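Search this manual
Go
Home > Manuals > Plemon Arm > Wrist Camera > Faults

Section 9. Gripper stops on approach: wrist camera blocked

This section covers the fault "CAM BLOCKED" on Plemon arms fitted with the Primatness wrist camera. The arm stops during the approach move, holds its position, and the status light turns amber. The fault appears when an object is too close to the lens for the software to find its edges.

The fault can occur with the gripper open or closed. Do not assume that the arm is holding the object.

CAUTION: The motors stay powered during this fault. Keep hands out of the space between the fingers until step 3 is complete.

CAUTION: Do not press Resume to clear the fault. The arm will continue toward the last target and may crush or tip the object.

9.1 Clearing the fault

1. Press Pause on the pendant.

2. Open the Camera page and look at the live view. Save a still with the Snapshot key. Support will ask for it.

3. Press the stop button on the base. Wait 30 seconds for the brakes to set.

4. Check whether the object is gripped, resting against a finger, or standing free. If it is gripped, support it from below with one hand before you go on.

5. Turn the release key on the wrist a quarter turn to the left. The fingers will relax. Remove the object if it can be reached without forcing it.

6. If the object is wedged against the camera housing, do not pull on it. Hold the brake release and raise the wrist by hand until there is clearance.

7. Inspect the lens cover. Wipe it with a dry lens cloth. Replace the cover if it is scratched.

8. Release the stop button and home the arm at low speed.

Note: On arms with the Birhane long fingers, the release key is on the opposite side of the wrist and turns to the right.

9.2 Reading the snapshot

A blocked view has little or no background in it and the object has no sharp edges. Printing on the object may still show as a pale blur. This does not mean the camera is in focus, and the label reader should not be used on such a view.

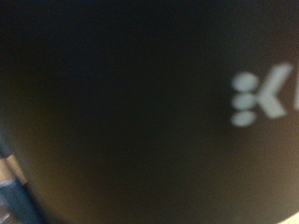 Wrist camera view with a dark, rounded object close to the lens. Part of a white logo shows at right, including a letter K.

If the view is evenly black with no shading at all, check the camera cable first. See Section 20.

9.3 Preventing a repeat

1. Open Setup > Approach and read the Standoff value. The factory setting is 56 mm. Lower values are a common source of this fault with dark or rounded objects.

2. Set Approach Speed to 20 percent for the first run after any fault.

3. Teach the object again if its size or finish has changed. Dark surfaces may need extra light at the work area.

4. Run one cycle with a finger on Pause.

If the fault returns after the object has been taught again, take the arm out of service and send the snapshot and the fault log to the Gukstead service desk. Include the arm serial number and the finger type.

Previous | Contents | Next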